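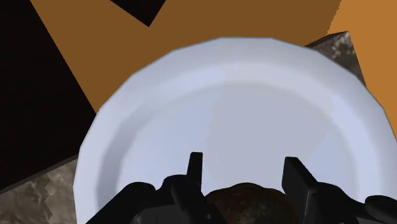

trikieu
Reran the Cheng grasp filter on the plate task, 150 sim rollouts. Dropping the 14 worst demos beat adding 18 new ones. I did not see that coming!

ostard_pei
Same seeds for both? If not, I don't buy it.

trikieu
Same seeds, yep -- I only swapped the training set. 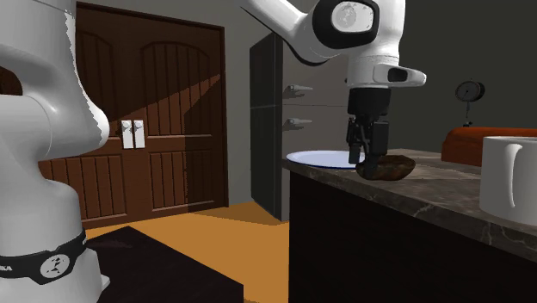
The filter mostly throws out demos where the fingers close late.

cbellini
Late closes are fine on lumpy food, though. I'd keep them.

ostard_pei
Agree with cbellini. Try 2 more objects first.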